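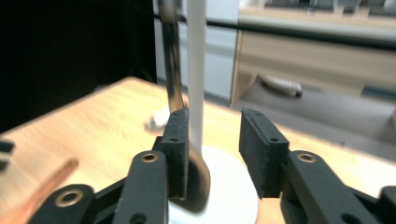 January, quarter to seven in the evening

Second letter from the council about the hedge. The first said it must come down to 160 cm. This one says 200, and thanks me for my patience, of which they have seen no evidence. I measured it again from the pavement side, where the ground drops, and then from the garden side, where it doesn't, and have decided to live on the garden side.

Prakash Salian came over to borrow the long shears and stayed to tell me what he would do. He would appeal. He appealed about his porch in Wollurora and it only took four years — he still has the folder.

Rang the number on the letter. Reference 2244, no, not that one, the other one. A very pleasant man told me the hedge officer is on leave and hedges are on hold until he is back. I asked if the hedge knew. He put me through to parking.

Soup for tea, the last of the leeks. Blackbird in the hedge again at dusk, going in at the thick end by the gate with its beak full of something. Must find out when they start nesting. If it's early enough I may have a case.

Bins tomorrow, the brown one.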